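Felt, polyester fill and cold water: notes on washing plush

There are 27 soft toys in this house. I know the number from having put them all on a list in April, with a column for outer fabric, a column for fill and a column for how each one had been washed last time. The list started as a way to stop ruining things. I had put a knitted rabbit through a normal warm cycle and taken out something the density of a doorstop.

What follows is the procedure I have settled on. It applies to small and medium pieces with synthetic fill and no electronics. If there is a sound box inside, open the seam and take it out first, or restrict yourself to surface cleaning.

Identifying the fabric

Most plush is one of three things: a short knitted pile, a long pile fur, or a flat nonwoven felt. The first two behave much like a fleece jacket. The felt is the difficult one. It has no knit structure to spring back to, so any crease pressed into it while damp tends to stay, and the surface raises a fuzz of loose fibers wherever it is rubbed.

The sewn-in tag should tell you the fiber. Polyester felt will take a cold wash. Wool felt will shrink, and so will most wool blends. If the tag is gone, pull a few fibers from an inside seam allowance and do a burn test over the sink: polyester melts and leaves a hard bead, wool singes, smells like hair and crushes to ash. I do it with tweezers and a candle.

Color testing

Red is the color that bleeds. I have had one navy piece and one black piece let go of a little dye, but every serious case on my list has been red. Dampen a white cotton cloth, press it against an inconspicuous area for two minutes and look at it in daylight. A faint pink is acceptable for a cold hand wash. Anything stronger means surface cleaning only.

Embroidered patches need their own test. The thread is frequently a different fiber from the ground fabric, and a red thread on a white patch can stain the white even when the body of the toy is perfectly stable. Test each thread color separately. It is tedious. Do it anyway.

Washing

I used the Husar wool detergent for a long time and changed to Grekden last winter. The Husar product cleans well but contains a softener that leaves felt slightly tacky, and tacky felt collects lint. The Grekden one rinses out in two changes of water. I use less than half of the dose on the label.

Fill a basin with cold water, mix in the detergent and submerge the toy. Press it down with flat hands, release, repeat. Don't wring and don't scrub. For a toy of ordinary size five minutes is enough. Then drain, refill and press again until the water stays clear and no foam comes up when you squeeze.

Machine washing is possible for the knitted piles. Use a mesh bag, the cold delicate cycle and the lowest spin the machine offers. My old Sangate drum goes no lower than a fairly aggressive spin, so I stop it by hand partway through — crude, but it works.

Drying

Drying is where most of the damage happens. Fill holds far more water than people expect, and the center of a thick toy can still be damp when the outside has felt dry for a day. Roll it in a towel and lean on it. Change the towel and do it again. After that I dry on a mesh rack, turning the piece every few hours. Hanging by an ear or a limb stretches the seam and lets the fill slide down while it is wet.

Tall narrow shapes are awkward on the rack. Bottles, carrots, pencils and anything else that is basically a tube will develop a bend if left on one side too long. The Heinz ketchup bottle is the worst of them: red felt with an embroidered white label, so it gets every problem in this post at once.
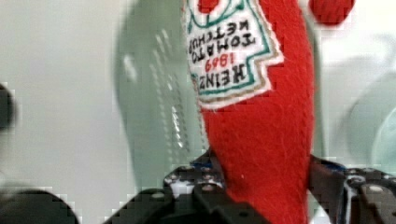 My rule for tubes is a quarter turn each time and a change of end once a day, so that the fill does not settle toward the base. If it has already settled, work it back with your fingertips from the outside, starting at the dense end and moving a little at a time. A knitting needle through the seam is faster but it can leave a hole in felt that never closes.

Allow roughly 26 hours for a small piece in a heated room. To check, press hard with a dry paper tissue against the thickest part and hold it. If the tissue comes away limp, it goes back on the rack.

Finishing

Loose fibers on felt can be trimmed with small curved scissors held flat. I don't use an electric fabric shaver on felt anymore. The Cuviseck shaver I own is good on sweaters, but on nonwoven material it thins the surface, and there is only so much surface. For knitted pile, a soft brush in one direction is enough.

Creases in polyester felt will relax somewhat with steam from a kettle, held well back. Never put an iron directly on it. Embroidered labels sometimes pucker at the border after washing, where the stitching is densest. Pull gently across the patch while it is still slightly damp, then leave it alone. A puckered border that has dried can be steamed too, with less success.

Storage is a separate subject and I have not solved it. The open bins collect dust and the lidded ones hold whatever moisture I failed to get out. For now everything sits in cotton bags on the top shelf, and the next batch gets washed on Wednesday.

Recent posts

Replacing the door seal on a Sangate washer
Cotton bags: seam allowances and drawstrings
Does the Cuviseck shaver need new blades?
Vinegar in the rinse, revisited
Getting candle wax out of a wool rug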